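Pupils at two Trirthorpe schools were sent home early in March after a water main serving the east of the town was found to contain high levels of copper.

Flaretgate Primary and Prindthorpe High, which share a supply, closed at 1.30pm. Over 50 children had complained of stomach cramps and a metallic taste after drinking from fountains. None needed to stay in hospital, although 10 were seen by a doctor at the town's walk-in clinic.

Head teacher Beverley Whiteley said the first pupils came to the office shortly before morning break. "We turned off the fountains and rang round for bottled water," she said. "By lunch it was plain we couldn't stay open."

Copper can upset the stomach in the short term, but symptoms usually pass within a day. Dr Usha Annamalai, who saw several of the children, said parents should offer plenty of fluids and call the clinic if vomiting lasted more than 24 hours.

A further 730 homes were told not to drink from the tap - boiling does not remove copper. Bottled water was handed out from the car park on Whiteley Road.

Prindthorpe High reopened the next morning using tanked water. Its science and technology rooms were back in normal use, but the canteen served cold food only.
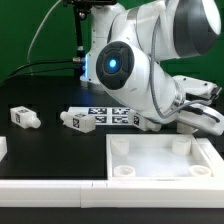
A white robotic arm over a black tabletop.

Samples have gone to a laboratory and results are due later this month. Councillor Waldemar Ostrowski has asked for them to be made public. Parents with questions can ring the school office from 8am.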